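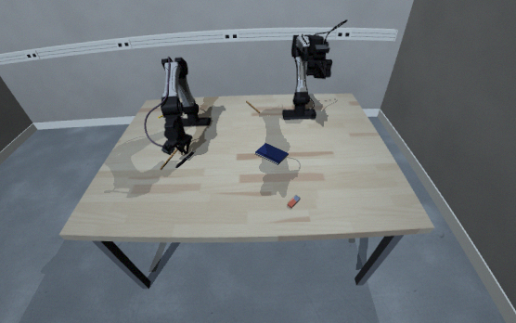 The two-arm bench in the simulator, stationery task loaded.

I've been putting off the gripper comparison since March because it meant rebuilding the bench in simulation first. That part is finished now. The table, the wall and both arms load without errors, so this week I started on the pencils.

The two candidates are the Rengifo parallel gripper and the Niditz one, which has softer pads and a slightly wider opening. I only have a real Rengifo. The Niditz is a model I put together from the drawings, so treat anything I say about it with some care.

Each gripper got 240 attempts with the left arm, from random starting positions. An attempt counted if the pencil was lifted clear of the table and stayed in the gripper for 4 seconds. The Rengifo failed 26 times. Most of those were the same fault: the fingers closed a bit high, caught the top of the pencil and pushed it sideways. The Niditz failed less often but took longer to settle, and twice the pencil ended up inside the pad. I put that down to my contact settings.

The marker was easier for both. The eraser was fine too, as long as the fingers came down across the short side. The notebook I have left alone for now. It lies flat and there isn't much to get hold of, and I suspect it will need both arms, one to push and one to lift.

For control I'm using Driditz, mainly because I already had it set up from the Skumdale job. It copes with two arms well enough. The one nuisance is that it resets the wrist limits every time the scene reloads, and I lost an evening before I noticed. If you use it, put the limits in the start-up file and check them after loading.

Some 3000 more attempts are queued to run overnight, with the friction on the table top varied a little each time. After that I want to repeat the pencil runs with the right arm and see whether the numbers match.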